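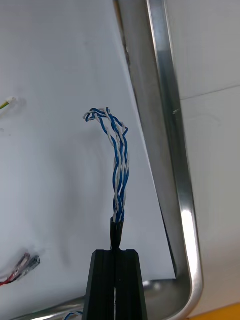 Talk notes, Willeron evening class, 16 Oct 2022
Wiring small signal cable by hand: from the cut end to the terminal block

Bring: the sample board, two short lengths of cable, strippers, flush cutters, the meter, masking tape, marker, spare screwdriver. Handouts go by the door.

## Start

- Say who the talk is for. People who have run a doorbell, a thermostat, an intercom or a sensor line, or are about to. No power wiring tonight. If a question comes up about outlets or anything on house current, say it's outside the talk and move on.
- Leave the first slide up while people sit down. Blue and white wires, twisted in pairs, coming out of a short black sheath, with the ends still curled over. Most of the talk is about what you do between that point and a finished connection.
- Ask how many have opened a wall box and found a bunch of wires with no labels. Let them answer. Don't tell the Nukov story yet.

## Why the wires are twisted

- Two wires in a pair carry the same signal in opposite directions. Electrical noise from nearby hits both of them nearly the same. The equipment at the end looks at the difference between the two, so most of the noise drops out.
- The twist keeps both wires, on average, the same distance from whatever is making the noise. If they lie flat side by side for a long way, one is always a little closer.
- The twist also tells you which wire goes with which. This matters a lot when several pairs use the same colors. If you have more than one blue and more than one white, the twist is the only thing pairing them until you put a label on.
- Pass around the short lengths. Ask everyone to untwist an inch and then try to put it back the way it was. It never goes back as tight. Give this a couple of minutes. It slows the room down, but people remember it.

## Opening the sheath

- Score the jacket, bend it, let it split at the score. Do not cut all the way through. The first nick is nearly always made here, and you won't see it until the wire breaks weeks later.
- Take off only what the box needs. On the sample board the jacket ends right below the terminals.
- If the end of the jacket is covered with heat-shrink, leave it on if you can. It keeps the jacket from creeping back and it gives you something to clamp.
- Clamp on the jacket, never on the individual wires. Show the good clamp on the board and then the bad one. Pull on both. On the bad one the pull goes straight to the screws.
- Question that always comes up: can you use a pocket knife? You can, with practice. Suggest the strippers anyway. The cheap Rornari pair on the table is fine for tonight and anyone can try it at the break.

## Sorting before stripping

This is the part people rush. Go slow.

1. Hold the bundle at the sheath with one hand. Keep hold of it.
2. Find one pair and follow it from the sheath to the tip with a fingernail.
3. Ease it away from the others. Leave the twist in.
4. Wrap a flag of masking tape around the pair and write a number on it.
5. Go on to the next pair.

- Strands cross over each other near the loose end, so the tip is the worst place to decide what belongs with what. Always start from the sheath, where the pairs are held together.
- If a pair has come apart, follow each wire back down by itself. If you still can't tell, put on a question mark flag and use the meter.
- Curled ends: wire keeps the bend it had. Either straighten the last inch between thumb and finger, or trim the curl off if there is length to spare. I trim. Straightening hard with pliers flattens the insulation.
- Write the same numbers on a card and leave the card in the box. Tape falls off. Pencil on a card lasts longer than marker on tape.

Now the Nukov story. Keep it short. Old community hall, entry phone at the front, two door sensors at the back, one cable shared by all three. Every wire blue or white. Whoever put it in had untwisted everything back to the jacket to make it look neat, and the whole lot was fanned out like a comb. It took an entire afternoon in August with a meter and a helper at the far end shouting numbers down the hallway. The repair, once we knew which was which, was one loose screw.

## Stripping and landing

- Strip length is whatever the terminal asks for. There's usually a gauge mark molded on the side of the block. If there isn't, hold the wire against the opening and mark it.
- Solid wire and stranded wire behave differently. Solid goes straight in. Stranded should be twisted tight first and is better with a ferrule.
- Look for stray strands after it goes in. One hair of copper touching the next screw will give you a fault that comes and goes.
- Insulation should go up to the terminal and stop. Bare copper showing means you stripped too much. Insulation under the screw means too little, and it can feel tight while making no contact.
- Keep the twist up to the terminal, or as near as your fingers allow. A short untwisted piece at the end is normal.
- Tug each wire after tightening. A gentle tug, in line with the wire. Do this on the sample board in front of them, including the one I left loose on purpose in position three.

## Slack

- Leave enough for a second try. Somebody will have to redo it one day.
- Fold the slack in a wide curve. No sharp bends right where the wires leave the sheath; the wires flex there more than anywhere else.
- Spare pairs: don't cut them off. Leave them twisted, fold them back along the jacket and tape them. Label them SPARE. Tape the tips if they're bare.
- White panel behind the wires, or just a sheet of paper tucked in back while you work. It makes the pale wires harder to see and the dark ones easier. For white wires I use a piece of brown cardboard.

## Checking

- Meter on continuity. Twist two wires of one pair together at the far end, touch the probes to the same pair at this end, listen for the beep. Take them apart, check that the beep has stopped. Next pair.
- Everything disconnected from equipment first. Say this twice.
- Check between pairs too. No beep is what you want.
- Then fill in the card: pair number, what it does, where it goes.

Optional, if someone asks about testers. I borrowed a Vi tester for the hall job. List price was $1,199, and for a handful of runs in a house the $9 meter does the job. The tester pays for itself if you do this for a living, and it will give you the distance to a break. The hall run was 700 feet, with the break at 80 feet, and finding that by hand would have meant opening every box.

## Hands-on

- Two people to a board. One sorts and calls out, the other labels. Swap halfway.
- Give out cable with the ends already mixed up. They should sort all the pairs and land two of them.
- Things to watch for as I walk around: holding the bundle by the tips, untwisting too far, stripping before labeling, overtightening small screws.
- People with big hands have a hard time with the small blocks. There are two larger blocks in the gray box.
- Safety glasses for anyone trimming. The offcuts fly. Sweep them up before the break, the floor here is used by a dance class in the morning.

## Questions I expect

**Can I join two pieces if the cable is too short?** Yes, in a box you can get to later. Pair to pair, keep the twist on both sides of the joint, and stagger the joins so they don't all sit at one spot.

**Does it matter which wire of the pair goes to plus?** To the cable, no. To the equipment, often yes. Pick one rule and use it at both ends. Mine is white to minus. Write the rule on the card.

**Can it run next to power cable?** Keep them apart, and cross at right angles where they have to meet. Look up the local rules before sharing any hole or box.

**Solder or screws?** Screws if the block has screws. Don't tin stranded wire and then put it under a screw. The solder slowly gives under pressure and the joint loosens.

If time is short, drop the slack section and keep the checking. Handout page two covers slack. Collect the meters before people leave, and count the screwdrivers.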